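Teleoperation or moving the arms by hand, for tidying tasks?

Drodow forum > Teaching and demonstrations

shelf_and_basket
Mar 5, 2023
Hello all. I am preparing demonstrations for a tidying task: take small objects from a cubby shelf and put them in a basket. The robot is a full humanoid on two legs and I drive it by remote control. I have 7 good episodes after one long evening, and my neck hurts. Would it be better to hold the arms and show the movement by hand?

Condico
By hand, for me. You feel the contact directly. With remote control I always close the gripper too early.

nirnisia_lab2
I do not agree with Condico. It works well for one arm on a table. With a standing robot you push the arm and the whole body moves to compensate. Then your recorded data contains your pushing, and also your own hands in every camera picture.

Condico
You can lock the legs.

nirnisia_lab2
You can, but then the policy never learns to shift the weight when it reaches far. I tried this in May and had to throw away the full set.

shelf_and_basket
Thank you both. My difficulty is mostly with two hands at the same time. One hand keeps the basket in front of the lower compartments, the other one goes into the compartment. When I concentrate on the grasp, my other arm becomes lazy and the basket goes down.

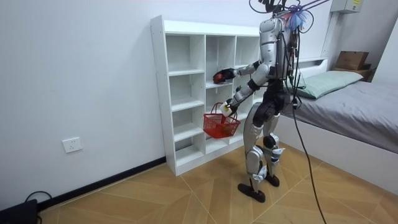

I also noticed that the depth is hard to judge from the headset. I stop at the front edge of the compartment and I am never sure if the fingers are already around the object or only touching it.

issa_r
For the depth, put the objects always near the front edge in the first sessions, and deeper later. For the lazy arm, our software has a hold button on the pedal, it freezes one arm while you move the other. Check if yours has it.

Condico
A frozen arm is exactly what you did not want to record, no?

issa_r
Fair point – but a small freeze of 2 seconds did not hurt our results. A basket that falls did.

shelf_and_basket
I found the hold option in the settings, parameter 701, it was disabled. I will try it tomorrow. How many episodes do you collect before the first training?

nirnisia_lab2
Start small and look at the failures. People say 1000, but I would train much earlier than this, only to see if the cameras and the timing are correct.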